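Plain Labels for Plain Clips: Why Fixings Need Part Numbers

Opinion, by Roos Segers

A washing machine in a shared laundry at Peltstead stood idle last winter for want of a clip. The motor ran, the pump ran and the drum bearings were sound. A moulded retainer on the door side had sheared, the maker did not list it as a separate part, and the only way to buy one was to order the whole door assembly at 139 pounds. The landlord did the sums and ordered a new machine.

My argument is narrow. Any fixing that a user or repairer must undo to reach a working part should carry a part number, moulded or stamped, and should be sold singly. Present rules on spare parts deal with the large items: pumps, motors, heating elements, seals. Small plastic fixings are left to the maker's discretion, and most makers bundle them. 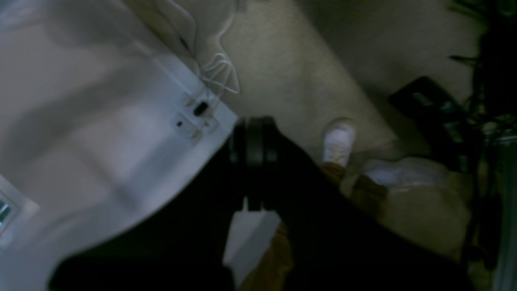
Part lists are drawn up by function, and fixings have no function of their own in the eyes of the person who writes the list. A bracket is entered under whatever it holds. Small translucent brackets and clips, clustered round a black oval component on a white panel, are a fair instance of the class I mean: slight pieces, easily overlooked beside the thing they surround. Clear and natural plastics make the problem worse, as a moulded number in them is hard to read unless it is raised well above the surface.

Magnus Guthrie, who ran the parts desk at Cruickshank for many years, kept a ledger of requests he could not fill. Over one year it held 461 entries. He sorted them by type at my request, and the largest group was retainers, clips and hinge pins. Seals came a distant second. His ledger is one desk's record and proves little about the trade as a whole, but I know of no maker that has published a better one. 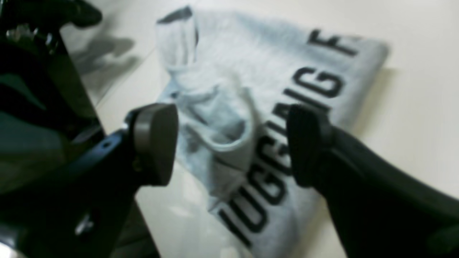

Two objections deserve an answer. The first is cost. Geetha Poduval, a tooling engineer, tells me that adding a raised number to an existing mould is a small job if it is done when the tool is already out for service. Stocking is dearer, and I accept that a maker cannot hold every clip for every model. The remedy is to share clips between models. Prernix cut its range of panel fixings to 5 patterns and says so in its service manual, with drawings.

The second objection is safety. Lachlan Chisholm has argued in these pages that selling fixings singly invites people to open casings they should leave shut. People open them now. They then close them with tape, or with a screw of the wrong length, and a long screw near wiring is a worse hazard than a correct clip.

The draft guidance closes for comment in November. Clause 3 defines a spare part as "a component necessary to the operation of the product". I would add the words "or to its safe reassembly". Responses should give model numbers and the price of the smallest assembly in which the broken fixing was sold.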